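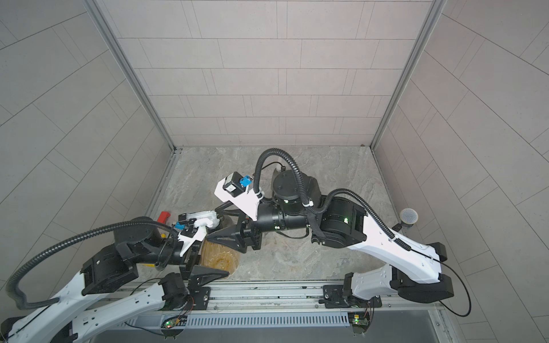

What is the Stirelano?

The Stirelano is a two-arm tabletop robot kit sold by Kulline for research groups, technical colleges and small workshops. It is delivered as a set of arms, grippers, cameras and rail parts that the buyer puts together.

Overview

The Stirelano was announced in May and went on sale in August 2024. It is the second kit from Kulline, after the single-arm Tutaneck, and it uses the same control software. The lead designer of both kits was Macarena Arroyo, who had earlier worked on packing machines at Bermúdez. Kulline sells the kit directly from its website and through two resellers.

Design

Both arms bolt to one aluminum rail that runs along the front of the work area. The upper links are white and the joints and forearms are black. Each arm ends in a two-fingered gripper with tapered black fingers. Cables run outside the arms in black corrugated conduit. Early buyers complained that the conduit loops were bulky, and Kulline now supplies a shorter set on request.

A small camera with a blue connector sits on a white bracket at each wrist. It looks past the fingers, so the operator or the control program gets a close view of whatever is being picked up. The brackets can be removed with a hex key. Kulline does not sell the walls or the floor of the enclosure, and buyers build their own – tile, board and stone-look panels have all been used.
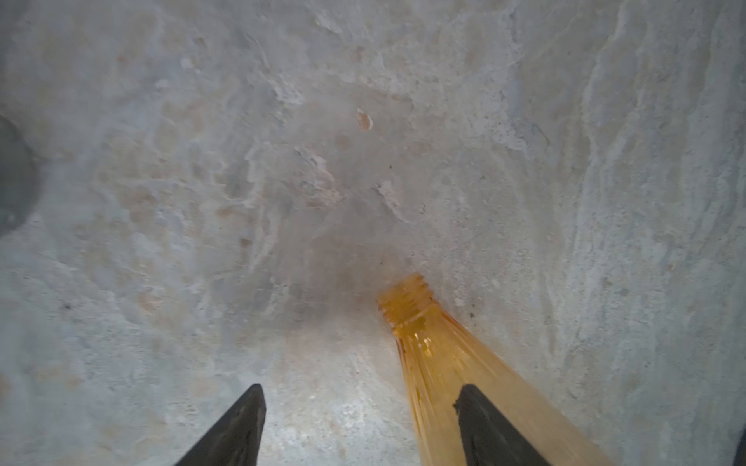

Wrist camera view of an amber bottle lying on the work surface.

Contents of the kit

The standard kit holds two arms, two grippers, two wrist cameras, the rail with its mounting plates, a slotted cable trough and 32 cable ties. The printed manual has 100 pages. A power supply is included, but a computer is not.

Spare fingers are sold in pairs. The fingers are the part most often replaced, as the tips wear down with regular use on hard floors.

Use

The kit is meant for handling light household and workshop objects. The manual has 14 starter exercises, beginning with moving one arm to a set point and ending with passing an object from one gripper to the other. Bottles and jars lying on their side are used in several of them. Clear and tinted plastic is listed in the manual as a harder material for the cameras, and it advises even lighting from above.

Price and support

The Stirelano is priced at $1,888. The price covers one year of email support and software updates. Assembly is not part of the price, though Kulline offers it as a separate service for schools that order more than one kit.

See also

Tutaneck
Kulline
Two-arm robots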